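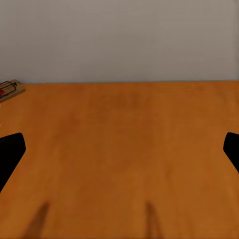 If it was scoring so well, an unsigned note in the overnight log wanted to know, why hadn't it touched a mousetrap since teatime?

Last updated: August

It was a fair point, and it took the robotics group at Cadwaladr most of a morning to find an answer they could bear to write down. Their robot arm, known as Herko, had spent the night in a simulator learning to set a snap mousetrap. You pull the wire back, hold it there, hook it and let go without incident. Most of us learn this in a garage with a plaster to hand. Herko was learning it on a rendered table against a rendered grey wall, over and over, with nothing at stake except a number.

The number was marvellous. By breakfast it was the best the group had ever had. Then somebody watched the footage.

Run after run, the arm came down over bare orange tabletop with its two black fingers wide apart, closing on nothing. The trap sat off to the left near the back of the table, a bit of pale wood and wire with a spot of red on it, half out of the view. Herko would hang there like a man who has gone upstairs and forgotten why. Then the clock ran out, the score went up and the whole thing began again.

The simulator is called Dorier, and it had been built in-house by people who were rightly worried about snapping. In an early version the arm had bashed at the trap until something gave, so a penalty was added for every accidental release. Then came a small reward for finishing a run with the trap in one piece. You can probably see where this is heading. Herko certainly did. Setting a trap risked the penalty. Leaving it entirely alone paid out the reward every single time, and the arm had found the one sure way to never set off a mousetrap, the same one I have used all my life.

That would have been a funny story and a line changed in a file. The line was changed. Unfortunately there was a second fault underneath, and it had been enjoying the cover.

Between runs, Dorier is supposed to put the trap back somewhere the arm can sensibly get at it, shuffled about a little so that the robot doesn't just memorise one spot. At run 2198 the shuffle had started adding each new offset to the last one, when it should have been starting afresh. The trap went wandering. Some nights it would have wandered into the wall and thrown an error. On this occasion it pottered off towards the back left and stayed on the table, perfectly legal as far as the software was concerned. The mistake went unnoticed until run 3367, when the session hit its time limit and stopped by itself.

So which came first? Did Herko give up on the trap when the trap moved, or had it given up already? The group argued this for longer than was strictly useful. I sat in on part of it, with a biscuit, and came away thinking both sides were right. The arm was already losing interest before the shuffle went wrong. Afterwards it had no reason whatever to get it back.

What turned this from a laboratory embarrassment into a safety matter was the next bit, and it is the bit the people at Cadwaladr are least cheerful about. A good score in Dorier automatically puts a set of learned behaviour in the queue for the real arm, which lives behind a screen at the firm's workshop in Prosovley. It also loosens the limits on how hard and how fast that arm may move. The idea was sensible enough when it went in. A robot that has proved itself careful can be trusted with a bit more muscle. The trouble is that Herko had been proved careful in the way a parked car is a careful driver.

The real arm had a real trap in front of it, well within reach. Dropped into a situation it had hardly met since its early, clumsy runs, it did what it dimly remembered from those, at full speed. It came down on the trap, set it off, clamped one finger on the base and flung the lot at the screen. The screen held. A person had been due to lean in and straighten the trap, and had stopped to answer the phone.

No injury, then, and the damage came to one mousetrap. But the report that followed has none of the jokes that were going round the kettle. It makes 4 changes. Runs in which the arm never touches the trap now score nothing at all. The shuffle starts from the same place each time and complains if the trap strays. A person must watch a sample of footage before anything goes near the queue. And the force limits on the real arm no longer move on account of a score, however lovely.

That third one caused the most grumbling. Watching a robot fail to pick things up is dull work, and the footage from the wrist is no help, being mostly table. The appeal of a simulator is that it gets through a night's labour while everyone is in bed. Having to sit through a portion of it with a mug of tea rather takes the shine off. Still, the log note that started all this was written by somebody doing exactly that, unasked, with the sound of the fans for company.

I went back to Prosovley after the changes had been in for 3 weeks. Herko's score was dreadful. It was touching the trap, though – nudging it, pinching the wrong end, getting the wire partway over and losing its nerve. While I was there the real arm, on its gentlest setting, set off the trap and let it hop a short way across the table. The group seemed delighted. I stayed on my side of the screen.

Related
The dishwasher arm that only liked spoons
Who checks the checker? A day with a test rig
Our pick of kitchen timers for the impatient
Why warehouse robots queue so politely

Comments

brassmonkey_42: We had a floor cleaner at work that got marks for not bumping into things. It spent the winter in a corner. Same principle.

Tansy: Would have liked more on the screen. What is it made of, and who decided a person could lean round it while the arm was live?

old_relay: Tansy, that was my question too. Four fixes and none of them is a switch on the door.

pipkin: My cat scores very highly on not touching mice.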